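The Slow Return of the Wooden Drawer Runner

By Leonie Zwahlen
Apr 23, 2025

A drawer is a box that moves in one direction. Most of the trouble in its design comes from the other directions, in which it should not move at all. It can drop at the front when extended, twist between its sides, and jam when pulled from one corner. For most of the past century the answer has been a pair of metal slides with bearings. A small group of cabinet shops is now going back to wood on wood, and their reasons are mostly mechanical.

The traditional arrangement has four working parts. The runner carries the bottom edge of the drawer side. The guide keeps the drawer centered. The kicker sits above the drawer side and stops the front from tipping down as the box comes out. The stop sets the closed position. A fault in any of them can be felt at the handle, and the symptoms overlap enough that an inexperienced repairer will often plane the wrong surface.

Britt-Marie Lunde restores case furniture in a two-room shop and keeps a repair log that goes back to her apprenticeship. It holds 1,184 drawers. By her own sorting, worn runners are the largest group, followed by worn drawer sides, then loose bottoms. "The runner is meant to wear," she says. "It is the cheap part. The mistake is gluing it in along its whole length, so that the cheap part can't be taken out."

Gluing a runner along its full length causes a second problem. In a solid wood case the side panel moves across its width with the humidity, while the runner, whose grain lies at a right angle to that of the panel, hardly changes length. If the two are locked together, the panel splits or the joint shears. The usual remedy is to glue the front inch, leave the rest dry, and fix the back with a screw in a slotted hole. Lunde sees the slot missing even in expensive work.

Proportion matters as much as fixing. A drawer that is deep from front to back and narrow from side to side will track well, as its long sides resist twisting in the opening. A wide, shallow drawer pulled by one of two handles will rack. The corner diagonals bind against the guides, and pulling harder raises the friction along with the force. Past a certain ratio of width to depth, no amount of wax will help. Side clearance makes this worse. A loose drawer can rotate further before it touches, and so it meets the guides at a steeper angle.

Mateja Stojanović, who designs for the furniture maker Mokance, spent two years on a chest line called Pralla that uses runners of hard maple against drawer sides of the same wood. Her early samples were fitted in September, when the shop was damp, and by midwinter the gaps above the drawer sides had opened visibly. She now has the parts conditioned to the humidity of a heated house before final fitting, and the allowance depends on the height of the drawer. The tall bottom drawer gets the most. The 3 small drawers at the top get almost none.

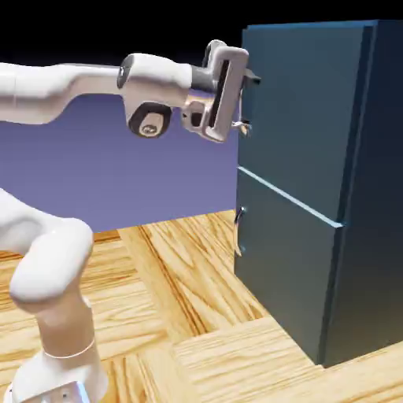
Surface treatment is where the shops disagree. Lunde uses plain paraffin, rubbed on cold and buffed. Ottilie Trummer, who teaches joinery, prefers a hard wax blend and objects to any oil inside a case, on the grounds that it stays tacky, collects dust and carries a smell into stored linen. Both advise against varnish on the running surfaces. A film finish raises the friction at first, then chips, and the chips act as grit.

Cost remains the main obstacle. Fabian Moser runs production at Ruchti, which still fits metal slides to nearly everything it sells. Slides allow full extension and forgive a sloppy opening, he says, and an installer can correct the height with a screwdriver. A wooden runner has to be right when it leaves the bench. Ruchti offers it on 1 model, Eltia, and the fitting is done by hand.

Owners can check their own furniture without tools. Take the drawer out and run a finger along the lower edge of each side. A hollow toward the back indicates ordinary wear. A polished patch high on one side only suggests racking, and a bright line along the top edge means the kicker is too low. Vacuum the runners before waxing them.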